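Jodus Two-Arm Teaching Station

Part of the Jodus range from Otesholm

Teach a two-arm task by doing it. The operator holds a pair of hand controllers, the arms follow, and every run is saved as a demonstration that can be replayed, trimmed or sent on for training. No code is written during a session.

The station is sold as a complete working set. It suits labs and pilot lines that need a steady supply of demonstrations on soft or awkward goods: clothing, bags, towels, cable bundles. It can also be used on rigid parts, but most of our customers buy it for the soft ones.

What comes with it

Two arms with two-finger grippers
Two hand controllers, left and right
Head camera on an adjustable mount
Foot pedal (start, save, discard)
Recording computer with the Bolger session software installed
Cable set, spare finger pads, hex keys

Table, cart and floor stand are ordered separately.

How a session runs

The operator stands or sits facing the work area and presses the pedal once to start. Both arms track the controllers from that point. Squeezing a trigger closes the matching gripper, and letting go opens it. Pressing the pedal a second time ends the run and saves it. Holding it down for a full second throws the run away.

Each saved run holds the head camera video, the joint positions of both arms, the gripper openings and the pedal marks. Video is recorded at 30 frames per second and joint data at 100 readings per second. Bolger lines the two up on one clock, so there is nothing to match by hand afterward.

Runs can be hand-guided as well. Switch an arm to free mode on the side panel and move it by the wrist. This works well for slow placing moves and for setting a start position. For anything with cloth we recommend the controllers — a hand on the wrist tends to get between the camera and the fabric.

Working with clothing

Garments are the most common request, and the fingers were shaped with them in mind. They are long and angled, and can take hold of a single edge. Lift first, let the piece hang, then bring in the second gripper. Operators who grab with both hands at once tend to record runs that are hard to learn from.

Set the force limit low for thin knits and raise it only if the piece slips. The default is 9 newtons.

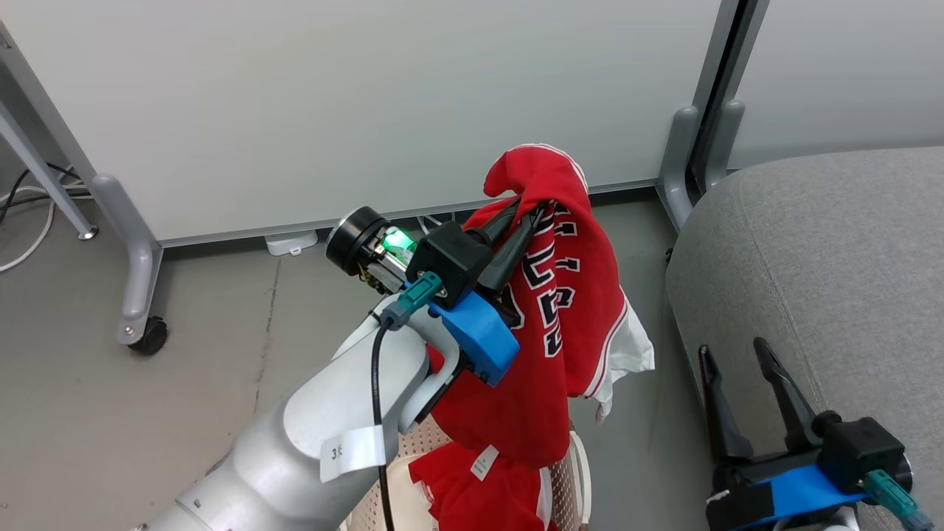 Teaching a laundry task: one gripper holds up a red jersey over the basket, with the second gripper open.

Setup and training

Allow 60 minutes for first setup. Most of that is camera alignment, which the software walks through on screen. After the first time, alignment only has to be repeated if the camera mount or an arm base has been moved.

Operator training is run by Kevser Dönmez at our Dultholm workshop or at your site. The course covers controller handling, reviewing runs, and deciding which ones to keep. The next open course at Dultholm is in June. Places are booked through the sales desk.

Common questions from buyers

Can one person run it? Yes. The pedal is there so that both hands stay on the controllers.

Can we use our own grippers? Yes, if they fit the wrist plate. The force limit has to be set again, and the spare pads supplied will not fit.

Does it train the model too? No. Bolger exports the runs in open file formats, and training is done in whatever tools you already have.

Ordering

Prices are given by quote. Please state the number of stations, the goods you plan to handle, and whether you want the floor stand.

Page updated 2021-05-07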